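Oiling Your Vandlow Cutting Board
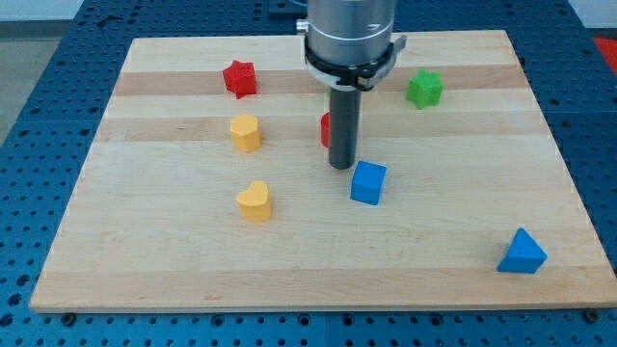
Striped maple board on a blue perforated table.

I oil mine in September and again when it starts looking chalky, and I still get a little too excited every time (the stripes really pop!). You'll need food-grade mineral oil and a couple of lint-free rags.

1. Wash the board with warm water and a drop of dish soap, both faces, then stand it on edge overnight.
2. Pour on a puddle of oil and rub it along the strips. Do the ends twice, they drink it up like crazy.
3. Leave it for 30 minutes. I go make coffee.
4. Wipe off whatever is still sitting on top, flip the board, and do the other face.
5. Put on 2 more coats the same way. A new board can take up to 3 more on top of that.

Note: My friend Britta Meinecke swears by a beeswax finish over the oil. Fine by me, just let the last coat soak in overnight first.

Caution: No olive oil, please! It goes sticky and starts to smell. And keep the board out of the dishwasher, even on the gentle cycle, or the glue lines can open up.

Lay used rags flat outside to dry before you toss them.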